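Checklist de segurança do galpão Orwood, ronda de 10 de março de 2020

Extintores: ok, os 5 no lugar. O do fundo vence em maio, já avisei a Feng-yi Lo!

Saídas de emergência: livres (finalmente, tiraram os paletes da Navbridge de lá).
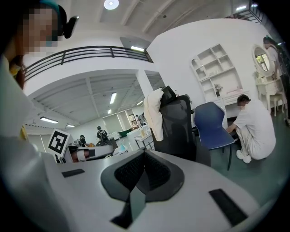 Quadro elétrico: a tampa fecha, mas faltam 3 etiquetas. Eu mesma faço amanhã.

Escada: corrimão meio bambo no alto, precisa de aperto. Não usem correndo, gente.

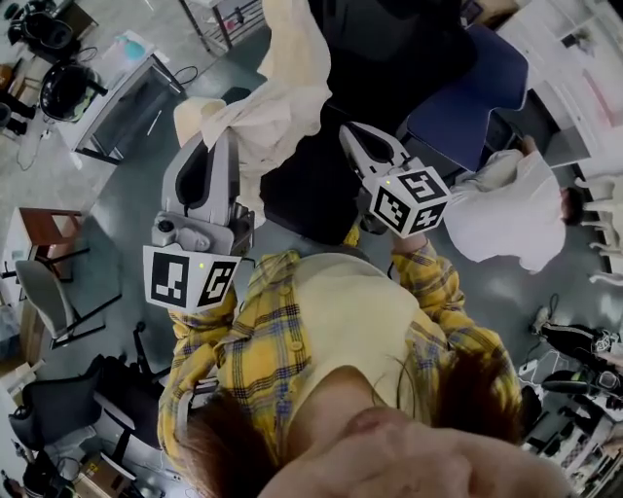 Roupa e cabelo: perto da furadeira de bancada continuo pegando no pé de todo mundo. Camisa xadrez aberta, como na foto, ali não pode: fecha os botões e prende o cabelo antes de ligar.

Kit de primeiros socorros: repor gaze.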